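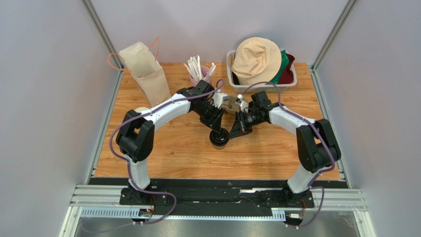 Casein glue, batch 7: shear blocks and pot life

Notebook home | Adhesives | Finishes | Stock | Search

May, started 8:40 a.m.

Carried over from batch 6: joints held well enough on maple but the mix was lumpy and went stiff before the second set of blocks was spread. Batch 7 uses the finer casein from Borkance and a longer soak before the lime goes in. Everything else is unchanged.

Mix

Casein powder 400 g, sifted once. Cold water added in two pours, stirred by hand to a thick paste, left covered until 9:25. Hydrated lime slurried separately and added slowly. The paste thinned for a minute or so after the lime and then came back to the consistency of heavy cream. No lumps on the paddle. A few fine specks on the side of the bucket, scraped down and stirred back in.

Smell of ammonia weaker than with the Stodora powder. The Stodora bag has been open since winter, so no conclusion from that.

Blocks

Hard maple, planed the same morning, grain parallel. Face joints only. Spread on both faces with the notched card, closed within five minutes, clamped in the Gristuleo press. The left screw on the press still binds at the last half turn. Backed it off and retightened; squeeze-out was even along both sides after that. The screw needs cleaning before batch 8.

Left under pressure overnight. Blocks then stickered on the rack by the north wall for a week before testing. Shop humidity was high for the first two days and the chart pen skipped, so there is a gap in the record.

Pot life

Usable at 11:00. Noticeably thicker at 1:30 p.m. but still spread without tearing. At 3:15 it pulled strings off the card and would not level. Called it finished there. Batch 6 was finished before lunch.

Adding water to the stiff glue does not bring it back. Tried it on a spoonful in a yogurt lid; it went grainy.

Shear results

Best block broke at 3240 psi, nearly all wood failure. Most of the others broke in the same way, with long splinters on both halves. One low block at 658 psi. The broken face is shiny over more than half the area with no fiber on it. Probable cause is a starved or skinned-over joint; it was the last one closed. Kept in the set and marked L. Do not drop it from the average without saying so in the summary.

Edges on two blocks were out of square and had to be shimmed in the shear tool. Recut the stop on the sled.

Staining

Dark line at the glue joint on the oak offcut, as expected with the lime. Maple is clean. Woo wants this for the oak drawer sides, so the line matters. Try the low-lime version on oak scrap first.

To do

Clean and wax the press screw.
New pen for the humidity chart.
Soak test, two cycles, on the remaining batch 7 blocks.
Reorder casein, fine grade, before the Borkance bag is half gone.
Label the lime tub. The lid label has washed off again.

Back to top | Contact the shop | Copyright, adhesives notebook, internal use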